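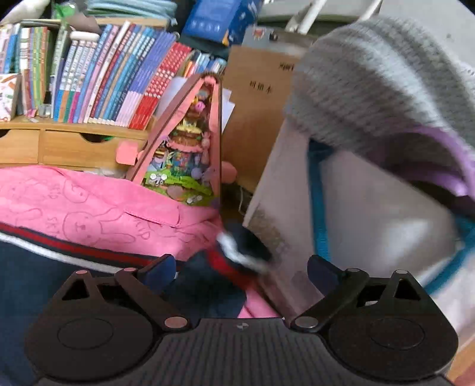 Hand tool review: progress report to the fund, November

Sorry this is late and a bit rough. Writing it between sessions so forgive the notes style.

Where we are. The grant pays for us to review two hand-held gripper kits for collecting clothes handling demos in ordinary homes, and to say which one (if either) is worth buying in numbers for the main project. Kits are the Goltov and the Varela. The Goltov review is nearly done. Varela came late, see below.

Work done since the last report

Goltov kit unpacked, set up, calibrated. Set up took most of a morning, mainly the mount and the time sync. Instructions are fine up to the sync page and then go vague. We wrote our own crib sheet, happy to share with other teams.

Sessions run in bedrooms and at children's desks, on purpose. The proposal said real clutter and we have stuck to that. Books, toys, drawers, clothes on top of whatever surface is free. Much harder than the bench and a lot more useful.

398 usable demos out of 473 recorded with the Goltov. The rest were thrown out for lost tracking, sync slips, or the operator stopping half way. Not split out by cause yet, that is on the list.

Clothes used so far are mostly sweatshirts and other things with ribbed bands. Thicker fabric is kinder to the pads. Thin cotton still to come and I expect it to be worse.

What we think of the Goltov so far

Grip. Good. The pads hold a hem or cuff well with a light squeeze. Ribbed edges are easiest to pick up, flat panels in the middle of a garment the hardest, you have to push down and pinch and it sometimes takes a few goes.

Weight. OK for short runs. Operators asked for a break every half hour or so and after that the wrist gets tired and the demos get sloppy. We now stop at 7 folds and swap over. Should have done it from the start.

View. Wide enough to keep both fingers and a good stretch of the desk in shot, which matters for training later. Down side is everything else comes in too, so the homes need a tidy for anything private before we start. We have added a line about this to the consent form. Please can someone at your end check the wording, I sent it in with the last claim.

Blur. The big weakness. Quick moves over a desk smear the background badly and the tracking has less to hold on to.

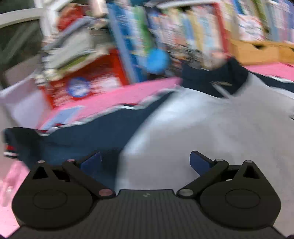 We tried slowing operators down and it helps, but then the motions stop looking like how anybody folds a jumper. Shorter exposure is the proper fix, needs more light. Bought a clip-on lamp out of consumables. Early signs good but I don't want to claim anything yet, one evening of testing only.

Tracking software. We are running everything through Vader, same as in the pilot. It copes with busy backgrounds better than I feared, shelves full of book spines give it plenty to lock on to. It struggles when one large plain garment takes up most of the view. Worth knowing before anybody plans a bed sheet task.

Spares. Ordered one set of pads to see what the service is like. Came quickly, right part, no fuss. Support answered emails the same day, though the first answer on the sync problem was a link to the page we had already said we couldn't follow.

Varela kit

Arrived three weeks after the promised date, and with the wrong charger. Replacement now here. Only bench tests done, no home sessions. First impressions: lighter, nicer trigger, but the fingers open less wide and I am not sure it will manage a folded sweatshirt in one grab. Would rather not say more until it has had the same treatment as the Goltov.

Bamico have also offered us a loan of their tool. I said no for now. It is outside the agreed scope and would eat the time left. If you feel differently tell me soon.

Money

Spend is close to plan. Under on travel (homes were nearer than we budgeted for), over on consumables because of the lamp, pads and a second set of batteries. I would like to move the travel underspend across to operator hours. Small sum, form attached seperately. No change to the total.

Problems and risks

Time is the main one. The Varela delay means its home sessions now run right up against the write-up. If anything else slips the comparision will be thinner on that side and I would sooner flag it now.

Operator fatigue, as above. Managed by the swaps.

Storage. Video files are bigger than the estimate in the proposal. Fine for this review, would not be fine for the main project. Needs a proper costing in the final report.

Next steps

Finish Goltov sessions with thin cotton, socks and small items.
Repeat a batch of the earlier tasks with the lamp on, same operators, so we can compare like for like.
Start Varela home sessions, same homes where families are willing.
Sort the discarded demos by cause.
Draft scoring sheet to you for comment before we fill it in.

Leaning at the moment towards recommending the Goltov with a better light and a rewritten set up guide. Could change once the Varela has been in a real bedroom.

Need from you: yes or no on the budget move, comments on the consent wording, and whether the final report should include full prices or just a range. The two suppliers quoted on different terms, one with support included and one without, so a straight price table would mislead unless I add a fair bit of small print. Mornings before ten are best if you want to ring.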